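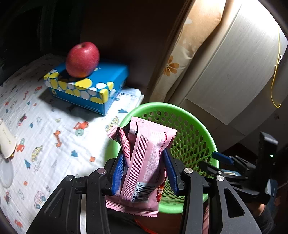
Community Food Access Programme: interim progress report
Reporting period: second half-year, to the end of December
Prepared for the Bornura Fund by the Clomthorpe and Skisby Food Partnership

1. Summary

The Partnership was awarded a grant to improve access to affordable groceries for households in Clomthorpe, Skisby and the villages between them. This report covers the second six months of the award. It sets out progress against the agreed work plan, explains two changes to the delivery timetable, and asks for the Fund's agreement to move a small underspend between budget lines.

At the end of the period 97 households held an active membership of the pantry scheme, against a target of 79. The Clomthorpe pantry has opened on every planned session. The Skisby pantry opened later than intended and is still building up its membership. The village delivery round has started on a reduced route.

2. Progress against the work plan

2.1 Clomthorpe pantry

The Clomthorpe pantry continues to operate from the former library building. Members pay a fixed weekly fee and choose their own shopping from the shelves, the chiller and the fresh produce stand. Opening hours were extended in the autumn to include an evening session ending at 7.30 pm, following comments from members in work who could not attend during the day. Attendance at the evening session has been steady and it will continue.

The range of stock has been less even than we would wish. Tinned goods, cereals and packaged snacks have been in good supply throughout. Fresh fruit and vegetables were short for several weeks in late autumn, when surplus from our main supplier fell, and the pantry bought in produce at wholesale prices to cover the gap. The cost of this is shown in section 4.

2.2 Skisby pantry

Skisby was due to open at the start of the period. The opening was put back by nine weeks while the landlord completed repairs to the roof over the rear store. The pantry now runs one session a week from the parish rooms, with shelving and a second-hand chiller moved across from Clomthorpe. A second session will be added when membership reaches 50. It currently stands at 31, and these members are included in the overall figure given above.

The delay had some effect on local confidence. A number of residents who had registered an interest in the summer did not respond when they were first contacted about joining. Staff have since written to all of them again, and leaflets have been placed at the surgery and the primary school.

2.3 Village delivery round

The round was planned to serve five villages. It began with three, using the Partnership's own van, and will be extended once a second driver has been appointed. The first recruitment exercise did not produce a suitable candidate. The post has been advertised again with revised hours, and interviews will be held early in the new year.

Orders are taken by telephone and by a paper form left with the previous delivery. An online form was tried in the first month and withdrawn after very little use.

2.4 Advice sessions

Money and benefits advice is provided under an agreement with Hemmin Advice Centre, whose adviser attends the Clomthorpe pantry fortnightly. Demand has been greater than the time available. Most enquiries concern energy bills, council tax arrears and the move from one benefit to another. Appointments can now be booked in advance, which has reduced waiting on the day, although people with urgent enquiries are still seen without one. The adviser has not yet been able to attend Skisby, and we are discussing this with Hemmin.

3. Staffing and governance

Marit Ekström took up the post of programme manager during the period, following the departure of the previous post-holder. There was a handover of one month. The assistant post at Clomthorpe has been made up to full time within the existing budget. All staff and helpers handling food have completed the required hygiene training, and the safeguarding policy has been reviewed by the board.

An environmental health inspection of the Clomthorpe premises took place in the autumn. The officer asked for clearer labelling of opened cases in the dry store and a written cleaning rota for the chiller. Both points have been dealt with.

4. Finance

Spending to the end of December is below the profile agreed at the start of the award. The difference arises mainly on salaries, owing to the vacant driver post, and on rent at Skisby, where no charge was made until the repairs were finished. Spending on stock is above profile because of the wholesale purchases described in paragraph 2.1. Van insurance also rose at renewal by more than had been allowed for.

The Partnership asks the Fund to agree that part of the salary underspend be moved to the stock line. The sum requested is set out in Annex 2. No change to the total award is sought.

5. Risks

The main risk remains the supply of surplus fresh food – the Partnership depends on one supplier for most of it. Talks have begun with two growers near Skisby about taking produce direct during the season. The driver vacancy is the second risk. If the post cannot be filled, the remaining villages will be offered a shared collection point until other arrangements are made.

6. Work planned for the next period

Appointment of a second driver and extension of the round to all five villages.
A second weekly session at Skisby, subject to membership.
A written agreement with at least one local grower.
A survey of members at both pantries, with the results to be included in the next report.
Renewal of the advice agreement with Hemmin, to include Skisby if funds allow.

Annex 1: Membership by month
Annex 2: Income and expenditure, with proposed transfer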